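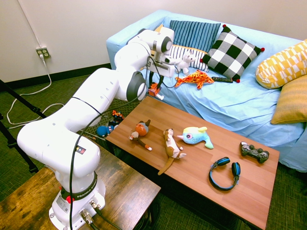 Visit report: Tendar open lab, Indville

Tendar opened its Indville lab to outside visitors for one afternoon in October. I went for the manipulation talk and stayed for the working session after it. These notes cover the method, the numbers the group was willing to share, and a few points that I think are still open.

Background

The group works on tidying tasks in home settings. Their current project, Falleo, asks whether a grasping policy trained on a small set of demonstrations holds up when the furniture and the camera positions change. Most of the earlier work on the project used a bare bench. The household layout was brought in when results on the bench stopped telling them much: nearly every version of the policy scored well there, and the ranking between versions had no bearing on how they did elsewhere.

The arm is a Franka with a parallel-jaw gripper, mounted next to a low coffee table and within reach of soft furniture. The carpet, pillows and loose bedding are part of the test. Plush toys are the main object class. They deform, they have tails and limbs that trail off in odd directions, and their outline changes each time they are set down. Hard objects such as headphones and toy cars are mixed in so that a policy can't get by on one grip setting.

Method

Demonstrations are recorded by an operator guiding the arm. The training set for the version I heard about is 300 demonstrations, spread over several arrangements of the same furniture. What the group changed this year is how the demonstrations are labeled. Earlier versions stored one grasp point per object. Falleo stores a region, drawn from every grasp on that object that held through the lift, and the policy is trained to land anywhere inside it.

The second change is a pause above the object. The gripper stops short of contact, the wrist view is read again, and the approach is corrected once. Only one correction is allowed. The presenter said that with unlimited corrections the arm tended to hover over plush objects and drift, as small changes in the estimate kept pulling it from one side to the other.

Evaluation

Each condition gets 60 trials. A trial counts as a success if the object is lifted, carried to the target and released without a second attempt. Dropping and regrasping counts as a failure, which is stricter than many papers in this area and should be kept in mind when comparing.

On furniture layouts not used in training, the region labels with the single correction reached 62 percent. The point-label version was run on the same layouts, but its result was shown only as a bar without a figure, clearly lower. The group put most of the gain down to the labels. I asked if the two changes had been tested separately. They have been, on the bench only.

Failures came in 3 types. The most common was a grip on a thin part, such as a tail, that slid out during the lift. Next was closing on the cloth under the object along with the object itself. The last was a correct grasp followed by contact with a nearby item on the way out. Small rigid toys gave little trouble on the table top and a good deal more on cushions, where pressing down moves the surface.

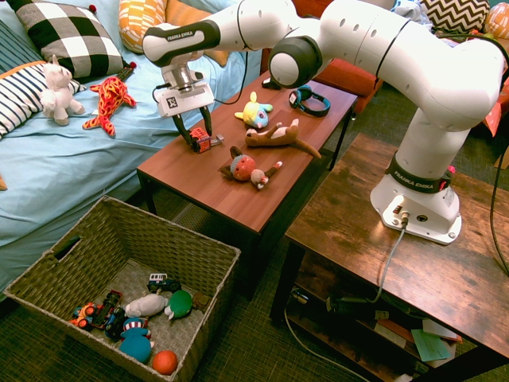
Data handling

Object positions are reset by hand between trials from a printed list. The list is generated before the session, so the operator does not choose where things go. Recordings are stored with the fixed camera views and the joint data on one clock. Sfeir, the group's software partner, wrote the tool that checks the alignment, and trials that fail the check are thrown out and run again. The share of discarded trials was not given.

Open points

The layouts counted as new still use the same pieces of furniture, moved. A different room would be a harder test, and one is planned. The object set also overlaps between training and evaluation, so the result speaks to changes in layout and says little about new objects. I would also like to see the bench comparison of labels and correction repeated on the soft surfaces, given that cloth pickup does not occur on a bench at all.

The slides are to be posted on the Tendar site along with the reset lists. The trial recordings will follow once the second room has been run.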